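From: Hadiza Akande
To: flostton-runners list
Subject: Re: [flostton-runners] Resoling the Visunex trail shoe

> Has anyone on the list had a pair of Visunex trail shoes resoled?
> Mine have worn smooth under the forefoot but the uppers are fine.
> The shop told me they don't do it and tried to sell me the new
> colour in the same model. Also, does the new one run small? I take
> a 42 in the old one.

I had mine done in June at Olaniyan, the shoe repair place behind the Flostton station. They grind off the old lugs and glue on a full rubber outsole. It took 12 days and I paid $52, plus a bit extra for new laces, which I didn't need but the old ones were grey.

A few things to know before you take yours in. They won't touch a pair where the foam is creased through to the side, so have a look at the heel first. Pull the insoles out and keep them at home. You get a choice of black or gum rubber. I went with black. The gum looks nicer but a fellow at the counter said it marks up on gravel.

They feel a little heavier than before and stiffer at the toe. I've worn them on the river loop most weekends since and the glue is holding.

On sizing, the new model is narrower across the toes. I tried it at Editz with my usual socks and had to go up half a size. The length was the same as my old pair. I also didn't like the new tongue, it's thinner and the laces bite.

If you do end up buying new, Editz still had the old model in the green and cream when I was in on Friday. It was on the bottom shelf, not with the other trail shoes, so you have to ask.

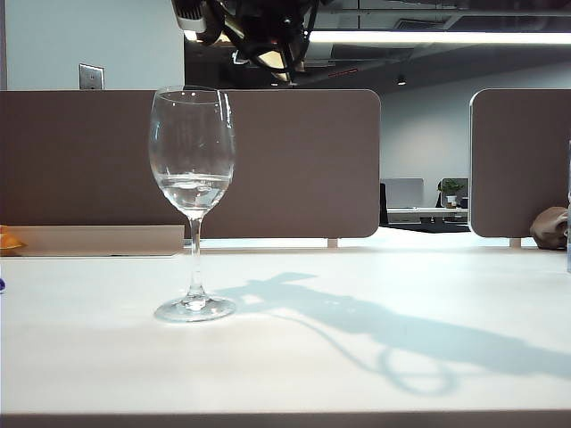 Stemmed glass with a little water, white table.

The other Olaniyan shop, the one in the mall, only does heels and keys. Don't leave your runners there, they just get sent across and you lose 5 days.

Hadiza

_______________________________________________
flostton-runners mailing list
To leave the list, send a blank message with "unsubscribe" in the subject line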